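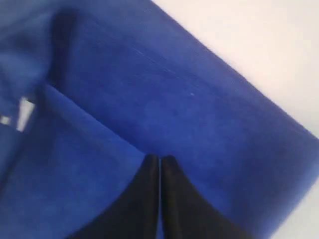

Blue block, upholstery notes

May 8, 2019

Picked up the blue block again this morning. Bench cleared and wiped first, clean white sheet down, then the block on top. The fabric marks if you so much as lean on it, and last week's sawdust got into the nap and took most of an hour to get out with the soft brush.

Job is for the Priltilville reading room. They want low padded blocks the children can sit on or push together. Snežana Angelovski has the order sheet. This one is the trial piece. If they like it we cut the rest in October, once the Flastari job is out of the way.

Condition at start of day

Color is the strong blue they asked for. It shifts a lot with the angle. Toward the middle it goes slightly violet, and where it drops away from the light it is nearly navy. There are faint blotchy patches where the nap lies in different directions. I spent some time deciding whether these were dirt, glue coming through, or only the nap. Brushed one patch one way and it went dark, brushed it back and it went light. Only the nap. Same result on two more patches so I stopped worrying about glue.

Edges are soft and a bit puffy. The long top edge is the best of them, it rolls over cleanly with no ridge. I would leave that one alone.

Batting

First wrap was one layer of the thin batting over bare foam. You could feel the foam corner through the cloth with a thumb. Took it off. Second wrap was two layers, with the inner one trimmed back at the corners so they don't build up into lumps. That is what is on it now. The puffiness comes from this and Snežana thinks it is a little too much. I think it will settle with use. We agreed to put weight on it overnight and look again.

Weight test: two sandbags on a board, old cotton sheet between board and fabric. Started at 4. Write down the height before and after, at the same corner both times. Last time I measured two different corners and the numbers were no use.

Fabric

Roll is from Vukadinović, stock number 1070 on our shelf list. Enough left for 6 more covers if we are careful with the layout, 5 if we insist on the nap running the same way on every panel. I am in favor of insisting. On the small offcut test I sewed two pieces together with the nap opposed and from across the room it looked like two different cloths. Snežana saw it without being told.

So: arrow in chalk on the back of every panel before it leaves the cutting table. Arrow points the way the nap feels smooth. Not on the front, the chalk does not come out of this fabric easily. Tried it on a scrap, brushed, vacuumed, damp cloth, and there was still a ghost of the line.

Pins also leave marks if they stay in overnight. Use clips on the seam allowance only.

Steam

Tried steam on a scrap to see if it would lift a crushed spot. Held the iron well above the cloth, short burst, then brushed while it was still warm. It worked on a light crush. On a spot I had clamped hard on purpose it got better but I could still find it. Too close with the iron and the nap goes flat and shiny for good, there is one scrap like that pinned on the board by the door. Please leave it there.

Sewing

Walking foot, longer stitch than usual. The pile makes the top layer creep, and on the first seam I finished with the upper panel well ahead of the lower one. Basting by hand first fixed it. Slow, but unpicking this fabric is slower, and every old needle hole shows if you brush the wrong way.

Corners: clip the curve, don't notch it. Notches showed through as small dents.

Thread is the dark blue. The royal blue looked closer on the spool and looked too bright once it was sewn down.

Adhesive

Plosto spray between foam and batting only. None between batting and cover. Light coat, wait until tacky, press by hand from the center out. The can by the window is nearly empty and spits, so use the new one from the cabinet. I put a strip of tape on the old one.

Still open

Base cloth. Plain black would be cheaper, but they plan to tip the blocks over and use them on any side, so it may have to be the blue all round. That changes how many we get from the roll. Snežana will ask.

Closing the cover. I had planned on a zipper along the bottom edge. If there is no bottom, it needs to go somewhere it won't scratch anybody. Hidden zipper under a flap, or hand closed with ladder stitch. Ladder stitch looks better, but then the cover can't come off for washing. Ask whether they intend to wash them at all.

Foam density. The trial block is the medium. I sat on it and could not feel the bench. Have someone heavier than me try it before we order.

Tomorrow: sandbags off first thing, measure, brush the whole block in one direction, look at it again by daylight from the door.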